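Hand-held gripper demos for table wiping: contact height result, and a question about method
Forum > Manipulation and Learning > Show your work

driftwood_lab
Posted Tuesday, 9:14 am

Hello all, and apologies in advance for the length, I've been living with this one for a while and I'm glad to finally have something to show. 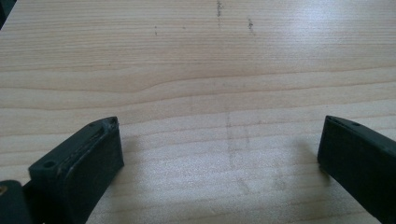 tallgrass replied:
Before you go any further, can I ask how you're getting height? In my experience that is where every wiping and crumb-pickup policy falls over, and I'd want to know whether you have any depth at all or if you're relying on the wrist view alone. I spent most of a winter on this and came out with a policy that hovered beautifully over the table and never touched it.

driftwood_lab replied:
You've gone straight to the heart of it, thank you! Wrist view alone, no depth. Let me lay the whole thing out properly.

The task is small-debris cleanup on a plain tabletop. We collect demonstrations with a hand-held gripper, then train a policy that runs on the arm with the same fingers. Our set is 3,549 demonstrations, all on light wood, and for a long time the policy did just what tallgrass describes. It would line up over a speck, come down nicely, and then close a little above the surface, very pleased with itself.

What we changed is the labeling. We used to take the height straight from the tracked pose of the hand tool, and that pose drifts over a long session. Now we let the demonstrator tap the table with both fingertips at the start of each demonstration, and every height after that is stored relative to the tap. We call it tap-zero around here, though I expect somebody has a grander name for it. Same network, same training time, same demonstrations otherwise (we had been tapping out of habit for months and throwing the information away, which still makes me wince a bit).

On the arm we ran 200 trials before and 200 after. The hovering failures went from being the most common kind to being a thing we see once in a while. I don't want to oversell it. The policy still misses sideways, and it still gets confused by marks in the wood that look like something you could pick up.

My question for the group is whether anyone has done this without the tap. It adds a step, people forget it, and a forgotten tap spoils the whole demonstration.

mossy_encoder replied:
Nice result, and I like how simple it is. I do want to push back on the explanation, though. You're saying the tap fixes drift. Could it be that the tap gives the policy a clean look at fingers touching the table at the start of every single demonstration? If those frames are in the training data, the network now knows what contact looks like from the wrist, and that alone might cure the hovering. You'd need to cut the tap frames out and keep the relative heights to know which one is doing the work.

driftwood_lab replied:
Oh, that is a good point and I'm a little embarrassed, since the tap frames are in there. They were in there before as well, though, so the "before" policy saw them too. Doesn't that answer it?

mossy_encoder replied:
Partly. The before policy saw them paired with drifting heights, so it was being told that the same picture of contact meant a different number each session. I can well believe it learned to ignore them. I'm happy to agree the labels matter, I just wouldn't write "drift correction" in the title of anything until you've run the version with the frames removed.

sundaybearing replied:
I'm going to disagree with both of you a bit, in a friendly way. I think your shadows are doing most of the work. With an even light overhead, each finger throws a soft shadow on the table and the gap between finger and shadow closes as you come down. People use this cue all the time without thinking. When we moved our setup at Pruretti from a windowless room to one with a big window, the hovering came right back, and our labels hadn't changed at all. We were using a tap-style reference too, more or less.

So I'd ask how much your lighting varied. If all 3,549 were collected under the same lamp, you may have a policy that reads one lamp's shadows very well.

tallgrass replied:
Seconding the lighting question. Glossy finishes are awful for this as well. Once you have glare on the far side of the table there's no grain left to judge distance by, and the policy gets brave or timid depending on what it saw in training. I ended up drawing the blinds, and I won't pretend that was science.

driftwood_lab replied:
The lighting did vary, but less than I'd like. We collected in 11 sessions, mornings and afternoons, in 2 rooms. One has a strong light from the side and the other is dimmer and flatter. I went back this morning and split the trials by room, and the improvement shows up in both, but it's clearly smaller in the bright one. So sundaybearing may have a piece of it. I'll put the split up when I've checked it over with fresh eyes.

kettle_and_cog replied:
Longtime reader, hardly ever post. On the actual question of doing it without the tap: we fit a plane to the lowest fingertip positions across the whole demonstration and use that as the table. It works well when the person touches down several times and badly when they only touch once. The code is in our Ekine tools under the height folder, and it's short enough to read over a cup of coffee. If you're on Charvát trackers, turn off the smoothing first. It rounds off the bottom of each touch and your plane ends up a hair too high, and then you're right back to hovering.

driftwood_lab replied:
That is so helpful, thank you. We are on Charvát, and the smoothing is on. I had no idea it could bite like that.

sundaybearing replied:
The smoothing thing got us as well. Check your old data before you recollect anything, because the raw stream is often saved next to the smoothed one.

mossy_encoder replied:
If you do find the raw stream, that's a lovely third condition for free: old labels, no smoothing, no tap. I'd run that one first, even ahead of my own suggestion. It might explain more of the gap than either of us would enjoy admitting.

driftwood_lab replied:
Raw stream found for all but the earliest session! So the plan is raw heights with no tap, then relative heights with the tap frames removed, then the plane fit from kettle_and_cog. The Trelitis arm is booked by another group until the end of the week, so it will be a little while before I can run any of it. I'll post the numbers in this same thread whichever way they come out, and if anybody wants the demonstrations to try their own version on, send me a message and I'll get you the link.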